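Let the Students Fold

By Nadine Farah

Every April the same discussion comes back to our department: should the robotics class have a contest with a big obstacle course, or should the students spend the term on one small task? I am for the small task, and I would like to explain my opinion.

A contest is loud and pleasant for visitors. But the students learn mostly how to finish before the others. With a towel they must learn patience. A cloth does not keep its shape, and a program that was correct in the morning can fail after lunch.

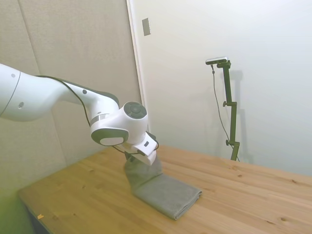
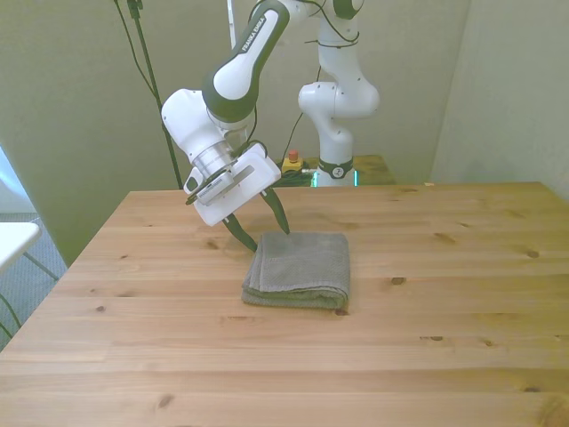
Student Projects

My colleagues say that folding is too simple for a grade. I invite them to try it. In my group there are 6 students, and each of them had a different idea of where the fingers should take the cloth. They argued for a whole afternoon about one corner. I did not stop them.

It is true that parents prefer the contest, and a towel does not look impressive on a poster. I accept this. Still, I would ask the department to give us one more term with the same task before it decides.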